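Can a robot do your housework yet? (General Chat)

marigold_jo
My sister swears we'll all have a machine folding the sheets in a few years, and I'd love to believe her! I've had a Levora floor cleaner for 11 months and I'm very fond of it, but it does floors and that's the whole of it. Is anyone any closer with the rest of the house?

Arnar Mogensen
Closer, yes, though I'd keep the laundry basket handy. I've been working with an arm at home most evenings this May (my wife is a patient woman) and the easy wins are hard things with a good shape to them. Give it something solid to hold and it does all right.
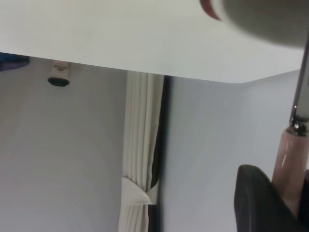

Cloth is another matter. Drawing a pleated curtain together and getting the tieback around it is something I do half asleep, and I wouldn't even know how to begin writing it down for a machine. The folds never fall the same way twice, bless them.

prins_and_needles
I don't agree, Arnar. We hem drapes where I work, and the feeder on our line handled 1,224 panels last month with hardly a hiccup. Cloth is fine if you lay it flat first.

Arnar Mogensen
Well, who lays it flat, though?

prins_and_needles
I do, ha. All right, you can have that one.

oldtoasty
I'd pay around 6 dollars a week for something that wiped the counters and left me alone. My curtains can hang how they like.

marigold_jo
Toasty, I'm with you! I'll tell my sister to keep folding for now.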